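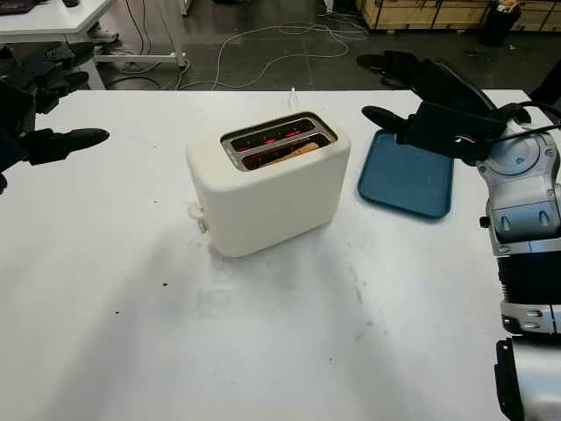
Is a two-slice toaster enough for a household of four? For most mornings it is, provided people don't all eat at the same time and you aren't toasting thick bread.

I bought the Grumley two-slice in June to replace a four-slice Zuro that had taken up the end of our counter for years. The Zuro still worked on one side. The other side had stopped holding its levers down, and I was tired of looking at it. I have used the Grumley nearly every day since, and so have my husband and both kids. I paid full price for it at Haddadin, the kitchen store near my office.

Size and placement

Our kitchen is a galley with one usable stretch of counter. Getting rid of the wide toaster gave me back enough room to leave the cutting board out all the time. If your counter is already roomy, you won't care about this and you may as well buy the bigger machine.

The cord is short. It reached our outlet, but only with the toaster turned sideways, so the crumb tray faces the wall and I have to pull the whole thing out to empty it. Check where your outlet is before you buy. The cord tucks under the base if you want to put the toaster away. We never put it away.

How it toasts

The dial runs from 1 to 6. For ordinary sandwich bread, 3 gives a light brown and 4 gives what I would call normal toast. Setting 5 is for frozen bread or people who like it dark. I tried 6 once with white bread and threw the result out.

The browning is even from top to bottom, with one exception. Tall slices from a bakery loaf stick up past the slots, and the top strip stays pale. You can flip the slice and give it another short turn, which works fine but is one more thing to do before school. The Zuro had the same problem, so I don't hold it against this one too much.

Toasting one slice at a time gives a slightly darker side and a slightly lighter side. With two slices in, it evens out. I don't know why, and the booklet doesn't mention it.

The second batch always comes out darker than the first at the same setting. This matters more in a two-slice toaster, where you are running batches back to back. I turn the dial down half a notch for the second round and that takes care of it. My son doesn't turn it down and eats dark toast.

Bagels, muffins, and other things

The slots are wide enough for half a bagel of the kind that comes in a bag at the grocery store. Bakery bagels have to be cut evenly or the fat half won't go in. There is a bagel button that heats mainly the cut side. It does what it says, and the outside stays soft.

English muffins fit with no trouble but sit low when they pop up. The lever can be pushed up a little past its resting point to raise small items, and that gets most muffins high enough to grab. Not all of them. I still unplug it and use wooden tongs every so often, and I would have liked another half inch of lift.

Frozen waffles are good at 3 with the frost button pressed. Toaster pastries are good at 2. Raisin bread needs watching at any setting, and I don't think that is the toaster's fault. Flatbread and pita are hit or miss, as thin pieces lean against the guides and scorch where they touch.

I would not put garlic bread or anything buttered in it. My sister-in-law, Dalal Jaber, did this with her old one and the smell never left.

Noise and feel

The lever needs a firm push. It catches with a click you can feel. My daughter is seven and had trouble with it for the first week, and now she doesn't. The pop at the end is loud enough to hear from the hall but won't wake anyone.

There is no beep, and I was glad of that. Our microwave beeps, the dishwasher beeps, and the dryer plays a song.

The outside gets warm during one batch and hot after three or four. I wouldn't want a small child leaning on it, and I keep the paper towels on the other side of the sink.

Cleaning

The crumb tray slides out from the back and holds a fair amount. I empty it on the weekend. Crumbs also collect along the edge where the tray goes in, and I get those with a dry pastry brush. The outside wipes down with a damp cloth once it has cooled. Fingerprints don't show much. Jam does.

The instructions say not to turn it upside down and shake it. I have turned it upside down and shaken it, unplugged, over the trash. A good deal came out. I can't recommend it given what the booklet says.

Does two slices slow things down?

Some. A full batch at setting 4 takes a little over two minutes. Feeding all four of us means two rounds if everyone has one slice and four rounds if everyone has two. On school days we eat in shifts anyway, and the wait has come up only when we have guests. When Dalal's family stayed with us for a few days, I gave up and made toast on a sheet pan under the broiler. It came out well, and I would do it again for a crowd.

If your family sits down together every morning and everyone wants toast with their eggs, get four slots.

Other models I looked at

I considered another two-slice model at Haddadin with a digital panel and a countdown. It cost $72, and the Grumley was $20 less. I couldn't see what I would do with the countdown. I also looked at a long-slot toaster, which takes two slices end to end in one opening. That would handle the tall bakery slices better if you lay them sideways, but it was deeper than I expected and not much of a space saver.

Things I would change

The cord should be longer. The cancel button is the same size and shape as the bagel and frost buttons, and I have pressed the wrong one several times while half awake. The numbers on the dial are printed in pale gray and are hard to read without the overhead light on. I put a dot of nail polish at 4.

Overall

It makes good toast, it's small, and it was reasonably priced. It has had no faults in the time I've owned it, which admittedly isn't very long for a toaster. I'd buy it again for this kitchen.

Reviewed by Lama Sabbagh, 10 Sep 2022

Filed under: Small appliances, Breakfast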